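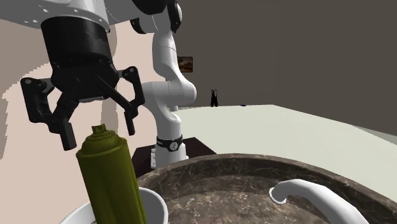 I have spent most of August arguing with my sister Leonora over whether you can pick a gripper without ever touching one. She says yes. I used to say no, loudly, usually over dinner, and I've now moved to somewhere in the middle (which she is treating as a win).

We run a tiny automation shop in Urkthorpe and the question came up because of a customer who wanted tins and spray cans lifted out of holders. Tall, shiny, narrow at the top, and sitting down inside something, so you can't just come in from the side wherever you fancy. I wanted to order two grippers and try them on the bench. Leonora wanted to run the lot in simulation first, and she had 1242 attempts queued up before I'd found the catalogue.

And I'll give her this, the simulator is brilliant for the boring half of the job! You get a white arm with a black two-finger gripper over a green can standing in a white cup, there's a great marble sink right next door with a tap curving over it, and you can ask the plain question: do those fingers fit? Can they open wide enough above the cup, and does the arm have to fold itself into something silly to get there? I'd have spent days on that with a tape measure.

What I don't trust is everything after the fingers close. We compared the Grerno and the Calimlim, both two-finger, both much the same on paper, and in simulation there was hardly anything between them. On the bench the Grerno let glossy cans slide nearly every time we hurried it, and the Calimlim held on. Same cans, same Enix controller, same speed. The difference was the pads, and our model had given both of them the same made-up friction number because that was the box we'd filled in.

So my opinion, for what it's worth: use the simulator to throw things out. If a gripper can't reach in there, don't buy it. But please don't let a rendered can choose between the last 3 on your list. Borrow them, or beg the supplier for a week's loan, and go and drop some real cans on a real floor. We were about to spend 800 quid on the wrong one.

Leonora says better friction numbers would have caught it. Fine, but we got the better numbers from the bench. She's putting them in on Thursday and running the whole queue again, and I've ordered more cans.

Rowena Belmonte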